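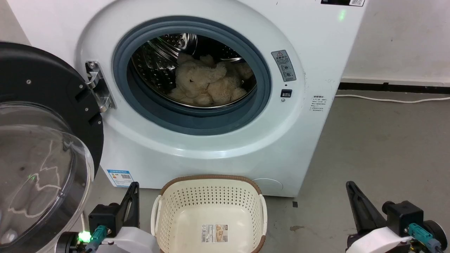
Lorne Marchand wants to know how anyone can still be watching Famwood in its fourth season, and whether I've been paid to. I have not. If Voltico would like to start, my rates are low.

So, a thread, as I'm going through the whole thing again before the new season in September.

For those who haven't met it: Famwood is a western about a town that makes one product (lumber) and has one tree left by episode three. After that everyone mostly stands near the tree and threatens each other.

The lead is Marshal Nutik, played by Diane Landry. She gets 24 lines in the pilot and 11 of them are "Evening." Best performance on television. I will be taking no questions.

The villain is a railroad surveyor called Pruitt. You can tell he's the villain because he owns a clean hat. By season two everyone has a clean hat and I honestly lost track of who I was supposed to hate.

Season two is also the one with the flood. The town has 4000 people in it when the water comes up and 2000 when it goes down, and the next episode is about a pie contest.

To be fair, it's a very good pie contest. Widow Harker accuses the judge of murder between the apple and the rhubarb. He did it, too.

Isabelle MacDonald just wrote to say the pie judge was innocent and it was his brother. Isabelle, the brother was in Denver. He says so in every scene. He is a man with two traits, and the other one is a mustache.

OK, season three. The dream episode. Forty minutes of Nutik riding across a salt flat toward a piano. I have defended this at dinner parties. I'm not invited to as many dinner parties.

Lise Sawatzky wrote that one and also wrote the episode where the mule testifies, so she's either the best thing that happened to this show or she's why it moved to 11 p.m.

The mule's testimony holds up, by the way. I went back and checked it against the barn scene. The deputy's story doesn't.

My one real complaint is the music. Every time somebody lies, there's a banjo. By the finale it's banjo from the opening titles until the bank blows up.

Thérèse Tremblay asks where a beginner should start. Season one, episode five, "A Rope for Mr. Pruitt." Skip the first four. You'll miss the trees, but so did the town.

Back later with season four, once I've found the remote.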